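Zodau: The Complete Edition
Written by Adel Chraibi, art by Hala Tawfik
Published by Grullura

Hardcover, one volume, black and white with 37 color plates
Item 1062

In stock. Ships from our own shelves.

The salt planet Zodau has one city, one railroad and one law that everybody obeys: no one goes out on the flats after the second moon is up. Mirel Bileo has worked the night train for nineteen years without a reason to question it. Then a passenger gets off at a stop that was taken off the timetable before she was born, and the train leaves without him.

First printed in eleven thin issues, Zodau was hard to find for a long time. The early issues had short print runs and the last two were sold only by mail. This edition puts the whole story in one book, in reading order, with the two side stories ("The Pump House" and "Bileo's Brother") placed where the author wants them. If you read the issues as they came out, you will notice that "The Pump House" now comes before the fire and not after it.

What's in the book

All eleven issues, with the original covers
Both side stories
The eight-page prologue that was cut from issue one
37 color plates, printed on heavier paper and bound in at the back
A fold-out map of the line from the city to Far Station
Notes by the author on each chapter
A new introduction by Ngân Cù

The lettering has been redone from start to finish. Esko Harju lettered issues four through eleven the first time around and has now gone back and done the first three to match. Spelling of place names is also consistent for the first time, so Harrow Cut is Harrow Cut all the way through.

About the story

Readers who come to Zodau expecting battles should know there is only one, and it is over in four pages. Most of the book takes place on the train, in the crew car and at the small stations along the line. Mirel asks questions, gets bad answers, and keeps a list of them in the back of her work log. The pages from the log are drawn as she would have written them and they matter to the plot, so don't skip them.

The machines on the flats show up in chapter three. They were left by the company that laid the track and they still repair it, though the company has been gone for generations. They don't talk. A good part of the middle of the book is Mirel learning what they will and won't fix. 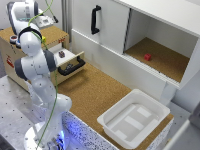
The second half moves to Far Station and slows down. Some readers of the original issues found this stretch too quiet, and issue eight drew more letters than any other. Read in one sitting it works better than it did with months between the parts. The ending has not been changed.

Hala Tawfik drew the book in ink and brush, with very little gray. The flats are mostly bare paper with a line for the horizon. The night pages go the other way and are close to solid black, and the printer has done well with them. We checked our copies and the blacks are even, with no show-through on the facing page.

Suggested for ages 14 and up. There is a death in chapter six and some strong language.

Editions

Regular hardcover. Sewn binding, printed boards, no dust jacket. Lies flat once it has been opened a few times.

Signed hardcover. Same book with a plate signed by Adel Chraibi and Hala Tawfik, glued inside the front cover. 945 were made. Limit one per customer. We can't pick a number for you.

Slipcase set. The regular hardcover with a second, smaller book of pencil pages and a cloth slipcase designed by Taha Chraibi. We were given 119 of these and they won't be made again. The slipcase set is heavy and goes out in its own box, so it can't be combined with other items in one shipment.

Shipping and returns

Orders placed before 2 p.m. go out the same day. Books are wrapped in paper and packed in a stiff mailer with corner guards. If yours arrives damaged, send us a photo of the book and the mailer and we will replace it while we have copies. Signed copies can be returned for a refund only, as we may not have another to send.

A paperback is planned for October. It will have the full story and the map but not the color plates or the notes.

Also by Adel Chraibi

The Weather Clerk (paperback)
Nine Locks (hardcover, low stock)
A Short Guide to the Outer Line (out of print, ask us about used copies)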